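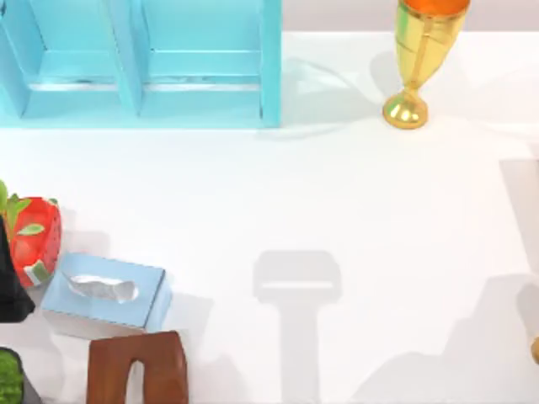 A simulated tabletop with the shelf, the trophy and the tissue box. The arms are overhead, so only their shadows show.

I spent most of March on one question: how much does clutter hurt a policy trained in simulation? The task is a simple one. The robot has to pick up the trophy and put it in the shelf. Everything else on the table is a distractor.

Wai-kit Hsueh and I trained two versions. The first saw 400 demonstrations on a bare table, with only the shelf and the trophy. The second saw the same number, but we scattered props at random, things like the strawberry container and the tissue box. Then we ran both on 193 cluttered layouts neither had seen.

The clean version finished 8 of them. I expected it to be bad – I did not expect that. The cluttered version finished roughly half.

Most of its failures came at the shelf. The gripper reached the right compartment but came in too low and hit the slat. Dariusz Wasilewska thinks the shadows are part of it, as we kept the lighting fixed the whole time and the policy may be using them to judge height. I moved the light in five layouts and the approach did change, but five is too few to say much.

Next I'll vary the light during training and run the same layouts again. The Bornberg machine is free at night, so that should take about a week.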